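The Sorting Room

When Horácio Coelho first came to the toy works at Fodville he was put on the sorting bench, and he stayed there so long that people stopped saying "the sorting bench" and said "Horácio's" instead, as in "take this tray down to Horácio's and see if he wants a biscuit with it." He could sort up to 200 trays in a shift if the radio was good and fewer if there was football on, and he did it with both hands at once, the left for the rounds and the right for anything with corners.

So when the letter came in September to say that the Rocha people would be fitting an arm in the old packing bay, everyone was very careful with him. Mrs Ploltska from wages brought him a plum cake (a whole one, wrapped in a tea towel she never did get back). The lads on the moulding machines went quiet when he walked through. He found it all rather tiring, if the truth be told, and ate the cake on the bus to Dadancombe with his coat still buttoned.

The arm was bolted down within the fortnight, and the young engineer who came with it, a tall girl with a cold, asked for whoever knew the blocks best. There was a bit of shuffling of feet and then they sent her down the corridor to Horácio's.

"I've got 722 pictures of them," she told him, blowing her nose, "and it still goes for the stars as if they were cylinders."

"Well, it would," said Horácio. "You're showing it them all lying nicely. They never lie nicely. They come down that chute any old how, leaning on each other like people at a wedding."

And that was how he came to have a stool in the packing bay, with a cushion from home on it, and a new job without a name. Every morning he set out a few blocks on the board in whatever awkward fashion he could think of, and sat back with his tea while the arm came down and had a go. Some mornings it did very well. Some mornings it dithered over the green ones until his tea had a skin on it, and he would catch himself murmuring "left a bit, my love, left a bit," the way he used to with his daughter and the garden gate.
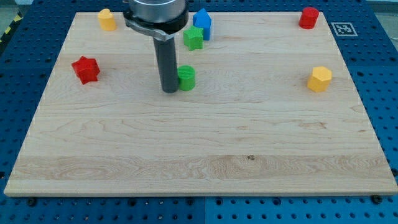

He missed the bench, of course. He missed having his hands full and his mind elsewhere, and going home with the day done and nothing of it following him. Now he lay awake thinking about hexagons. He had bought himself a notebook with 328 pages and was already a good way in, all drawings, with little arrows, and on Mrs Ploltska's advice he had asked for 45 pence more an hour on the strength of it. They were still thinking that over upstairs.

The engineer's cold got better and then came back. On her last afternoon before she was moved to the next job she asked him what he would put on the board for the arm, if he could put anything at all, and Horácio turned a star over in his fingers for quite a while before he stood it up beside its neighbour, a shade too close.

"Try that," he said, and went to fill the kettle for the two of them.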